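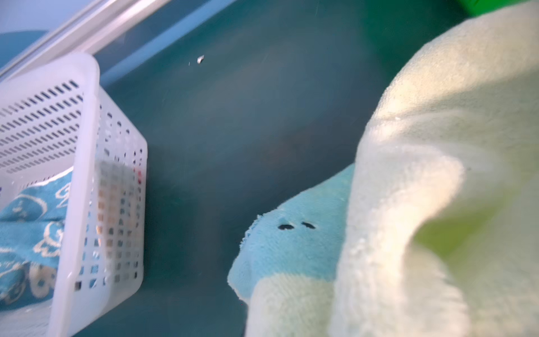
Towels were never high on my list of things to write about, and longtime readers will know I've mostly used this space for label printers and the occasional conveyor. But for the past several weeks I've had the Sutach bench kit from Irnov to try out, and the Sutach is a two-arm tabletop setup meant for practicing with soft things: washcloths, hand towels, dish rags, whatever you have in the closet. I had thought soft would mean easy (nothing to break, nothing to chip!) and I was wrong by a mile. A block has corners and stays where you put it. A towel bunches up, and if there's a light-blue plush toy with small black eyes sitting beside it against a great fuzzy heap of cream, you can look at it all for a good while before you decide which part you'd take hold of first, and the arm has the same trouble with a lot less life experience to draw on. I've grown very fond of the whole business all the same, and I'd like to tell you what you get, what it costs, and where I got stuck.

What comes with it

The kit is sold as a complete bench, and I do mean complete. You get both arms, the rail they bolt to, the grippers, a small camera at each wrist, a dark teal work surface, painted walls, and a pair of plastic baskets with perforated sides. The towels are your own. Irnov says any cloth will do, and I'd agree with that up to a point, but I will put in a word for the loud ones. My sister-in-law keeps a stack of children's bath towels for when the cousins come over, and I borrowed the lot, and they've been far better practice than the plain gray ones I started with. With a plain towel I could never tell from the wrist view whether I was looking at the front, the back or a fold. With a printed one you learn the towel. There's a cream one with a big blue cartoon on it and a border band of little brown dashes, and when you see those dashes you know you've found an edge, and an edge is what you want.

Assembly took me an evening and part of the next morning. The manual is 212 pages, which frightened me a bit when I lifted it out, but a good portion of that is cable diagrams, and the pages on mounting the arms are clear and patient and have plenty of white space for your own notes. I filled mine with notes. If you're the sort who skips ahead, please don't skip the section on seating the wrist cameras. I did, and I spent a long while wondering why everything looked slightly crooked before I went back and read it like a grown-up.

One small housekeeping point that I wish I'd taken more seriously at the start: wipe the surface down. Terry cloth sheds, and on a dark top every bit of fluff shows up white. I keep a lint roller in the drawer now and run it over the teal before each session. 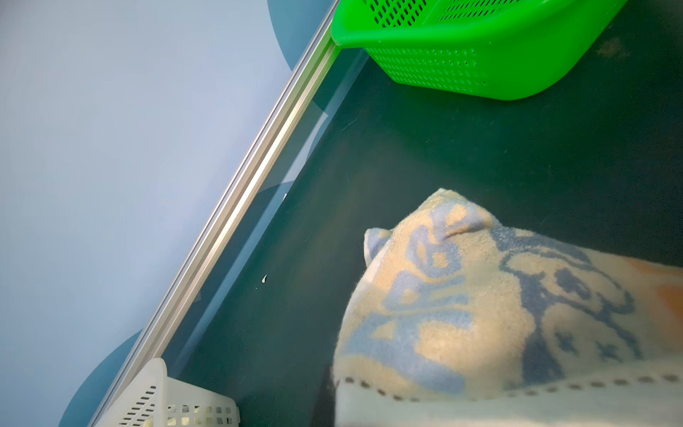
The job it does out of the box

The Sutach arrives with one practice routine, called Basket to Basket, and it's as plain as it sounds. Towels start in one basket, get lifted out, and end up in the other, with as many stops on the tabletop along the way as you care to allow. You can steer the arms yourself with the hand controllers, or you can record a stack of your own runs and let the software learn from them. Irnov suggests 80 runs before you ask it to try anything alone. I gave it that many, with tea breaks, and I would tell you to plan on more if your towels are thick.

Steering by hand is where the fun is, I think, and it's also where you find out how much your own hands know that you've never had to put into words. When I pull a towel from a laundry basket at home I give it a little shake without thinking. The arms can shake too, but you have to decide to do it, and decide how hard, and then the far end swings around and lands on the rim of the basket and you're back where you began. What helped me most was learning to use both arms early. One takes a corner, the other comes in lower down and takes the near edge, and you ease them apart until the towel is hanging between them. It'll sag in the middle and it'll often have a twist in it, and that's all right. A twist you can see is a twist you can work on! I have one striped towel with big letters across it, and I've come to rely on the lettering; if the letters run one way at one gripper and another way at the other, I know to turn a wrist before I go any further.

The grippers themselves are black, narrow and a bit severe looking. They hold a hem firmly. A thick hem and a thin middle need different amounts of squeeze, though, and the slider for that is buried two menus deep, where I would never have looked for it if the manual hadn't sent me there. I'd love to see it moved. I'd also love a gentler release, as the towel tends to cling to the fingers for a moment on opening and then you have to nudge it free against the basket wall.
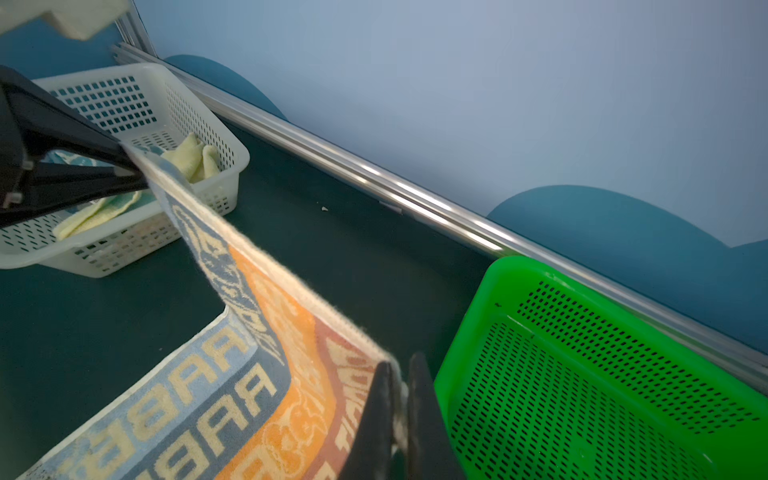

Nafula Nzioka wrote to me after the last issue, when I mentioned the kit was coming, and her advice was to forget about neatness for the first week and only practice letting go. She finds that people spend all their effort on the pickup and then drop the cloth any old place, and she'd sooner see a messy carry with a tidy release. I've taken that to heart, Nafula, and it did help, though I'll confess I still get caught up in the carrying.

What it costs, and what the cost covers

Here I have to be a little careful, as Irnov has changed the terms once already while I was writing this. As of 24 Nov 2021 the kit can be rented through Hafþórsson, who handle the shipping and the returns, with a deposit of $600 that you get back when the crates come home in one piece. The rental itself depends on how long you keep it and how far away you live, so do ask for a quote and don't go by mine. Buying outright is possible too, but there's a wait, and I'd rent first in any case. It's a big thing to find a home for. Mine took over the whole of the sewing table, and the sewing has moved to the dining room, and we're eating in the kitchen.

Support is included either way. I called twice, the first time about the crooked cameras (see above, and laugh if you like) and the second about a setting for the wrist speed, and both times I was talking to a real person quickly. The second call went on rather long, but that was my doing, as I'd gotten onto the subject of fitted sheets. They don't recommend fitted sheets.

I should say something about the walls, which a couple of you asked about when I described them on the phone. They're blue, with clouds and stars in white, yellow and orange, and I assumed at first I'd been sent a version for schools. That's how the standard enclosure comes. I thought I'd find it silly and now I find it cheerful, particularly in November when it's dark by the time I sit down to it. A plain gray set of panels can be had on request for anyone who'd prefer it.

The other thing worth knowing is that the arms have a good long reach and they share the middle of the table. You'll want to settle on a habit about which one goes in first. I let the left one tend the white basket at the back and keep the right one low and out in front of the green until it's needed. Both baskets will scoot if they're bumped, so I line them up again between runs. Rubber feet would be a nice addition, or even a strip of something grippy along the back bar. 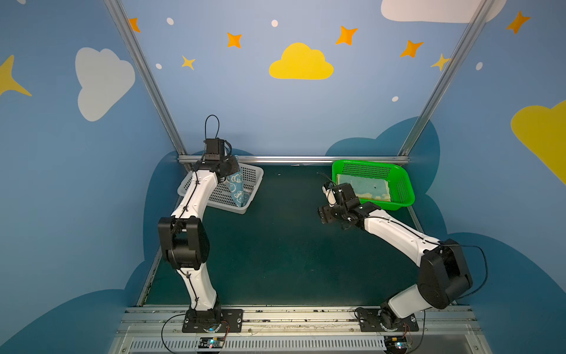 Mikkel Dalsgaard disagrees with me about renting. In his view the first month with any kit like this goes to setup and mistakes, and by the time a person is getting something out of it the crates are due back, so he'd have people buy one between several households and pass it around. He may well be right, and if there are a few of you near Zotcombe who'd like to go in together, write to me and I'll put you in touch with each other.

Who I'd steer toward it

If you teach, or you tinker, or you have a patient teenager in the house, I think you'd get a great deal out of the Sutach. If you're hoping it will do your laundry, please keep your money. It moves towels from one basket to another, slowly, with somebody watching, and folding isn't part of the package yet. Release 2 of the software is supposed to bring a folding routine for washcloths, and I've asked to be told when it's ready.

Shazia Janjua has kindly offered to lend me her old linen tea towels for the next round, which are thin and slippery and should be a proper nuisance. I have the kit for a little while longer, so if there's a particular cloth you'd like me to try, or a question I haven't gotten to, send it along to the usual address before the next issue goes out. Please don't mail me any actual towels, though. The linen closet is full.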